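Speaker notes: Covering deaths in custody without losing the thread
Regional court and crime reporters' day, 2022-10-25
Slot: 25 minutes plus questions

Slide 1. Hello and why I care
Say hi, thank the organizers, check that the back row can hear me.
I've been on the crime desk at the Mornell paper for most of my working life and I still get excited about this stuff. A death in a cell usually gets four paragraphs on the day and then disappears. I think those four paragraphs are the start of some of the best reporting a local desk can do!

Slide 2. The first hour
What we normally have: an age, a charge, a police spokesperson, the words "found unresponsive."
Read the phrase out loud. Ask the room who found them, and when was the last check before that? Let people shout answers.
Point to make: "found unresponsive" tells you about the person who opened the door. Ask for the time of the last logged check and write down exactly what you're told, even if it's "we can't say yet."
Also ask whether the person had been convicted or was awaiting trial. Readers mix these up all the time, and so do we.

Slide 3. The Dresa jail story
Keep this to five minutes, I always run long here.
Man held on a theft charge, dies in February, one short item in our paper. Months later we asked for the check logs under the records law and got 3,164 pages. Pause, enjoy the groans.
We split them between 2 reporters. First thing we did was a dumb spreadsheet: date, cell block, time of check, initials. By the time we had done 500 rows, you could see checks written down at perfectly even times all night long. Nobody walks a corridor like that.
Mention that the county changed its log sheet after we published. Don't claim more than that, the inquest is still open.

Slide 4. Asking for records
Ask for the blank form first. Once you know what boxes are on it, your request gets so much sharper.
Ask for the policy that was in force on the date of death (they'll send you the current one if you let them).
Fees: Zudomis county wanted more than 100 dollars for copying. We asked to look at the files in person and paid nothing. Bring snacks.
If they refuse, ask which part of the law they're using, in writing.

Slide 5. Families
Slow down for this one.
Call once, leave a number, say plainly what you're writing and when it runs. If they say no, that's a no for today.
Don't be the one who breaks the news. Check with the coroner's office that they've been told.
When the dead person was accused of something terrible, there may be victims who now won't get a trial. Call their lawyers or support workers too. In the Dwivedi Street case we forgot, and a woman heard it from our website. I still think about that. Tell it straight and move on.

Slide 6. Words
"Died by suicide" only once an official has said so. No method in the headline. Put the helpline near the top.
"Alleged" stays in, even after death.

Slide 7. Questions
Leave this one up. Repeat each question for the recording.
If it's quiet, ask who has a custody death in their own archive that never got a second story. Last time half the hands went up and we ran over by ten minutes, it was great.
Handout with the request letter is on the table by the door.

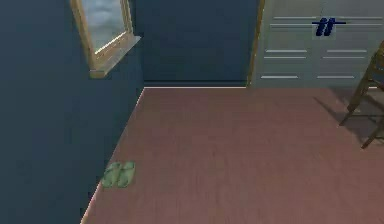 Closing slide: window and navy walls (computer rendering)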